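Home | Guides | Walls | Kitchen | Paint | Contact

How to Hang Patterned Wallpaper Around an Inside Corner

Posted 12 Feb 2021

Inside corners are where most wallpaper jobs go wrong. Walls are rarely plumb, and a full strip wrapped around a corner will crease or pull away as it dries. The fix is to split the strip at the corner and hang it as two pieces.

You will need a level, a tape measure, a pencil, a smoothing brush, a wide putty knife, a sharp snap-off knife, paste, and seam adhesive. I use the Guvano paste, but any paste suited to your paper will do.

1. Measure from the edge of the last full strip to the corner. Do this at the top, middle and bottom, and write down the largest number.

2. Add 1/2 inch to that number and cut your next strip lengthwise to that width. Keep the leftover piece.

3. Paste the first piece and hang it, matching the pattern at the seam. Push it into the corner with the brush and let the extra 1/2 inch turn onto the next wall. If it wrinkles, make small cuts at the top and bottom.

4. Measure the width of the leftover piece. Mark that distance from the corner on the new wall and draw a plumb line there with the level.

5. Hang the leftover piece with its outer edge on the line. The inner edge will overlap the turned strip. Line up the pattern at eye level first and let any mismatch fall near the floor or ceiling.

6. Run seam adhesive under the overlap, especially on vinyl, and wipe off the extra with a damp sponge.

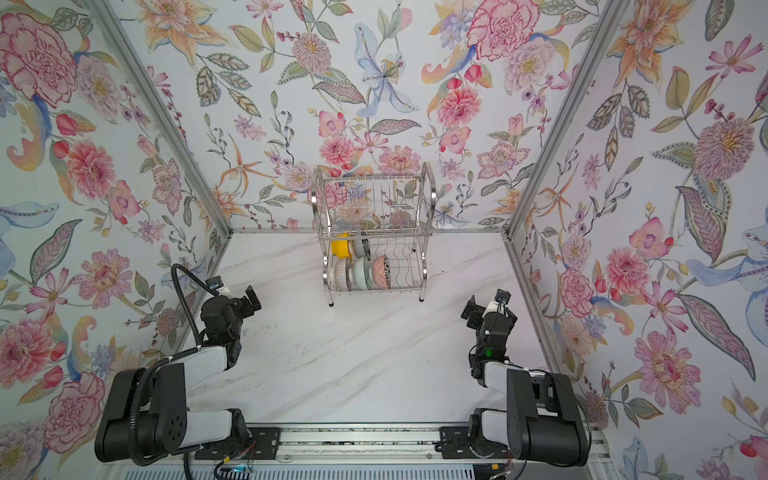 Large floral print on three walls, with a white marble countertop.

Big flowers are more forgiving than stripes or checks - a small loss in the corner gets hidden among the petals and leaves. They do waste more paper, so check the pattern repeat on the label before you order and buy all the rolls from one batch.

Behind a counter, trim the bottom edge with the putty knife held tight against the joint. Change the blade every few cuts. Leave the paper to dry overnight before you run a thin bead of clear caulk along the counter.

Walls | Previous guide | Next guide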